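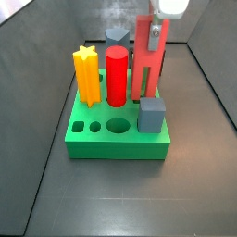 Reading time: 60 seconds

Forums > Car Clubs > Tours and Rallies

Is the Belletti spring tour worth $565?

cold_start_kiddale
My region is pushing a weekend tour to Kiddale in April, run by an outfit called Belletti. The fee is $565 per car and the flyer says "curated roads." I've driven out there for free. Hotel is extra, and dinner is only covered the first night. What am I paying for – a route sheet and a sticker? The deposit is due 02/07/2026 and I can't find a refund policy anywhere.

5 shares | 7 comments | Print | E-mail this page

thirdgearonly
Did it once. Breakfast was good and the lead car knew the roads. We also sat in a gravel lot for an hour waiting on stragglers. Ask for the refund terms in writing before you send a dime. If all you get back is "don't worry," I'd worry.
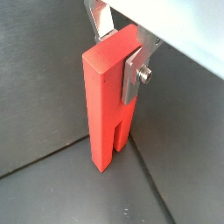 Red block with a slot in its lower end

wuvus_owner
its fun just go

oil_on_the_driveway
I doubt the price covers much beyond the lunch stops and somebody's time. The Shahbazi loop is on every map, and our club drives it with 60 cars and charges nothing. Ask whether they carry event insurance, and whether your own policy excludes organized drives – mine does, and I only found out by reading it.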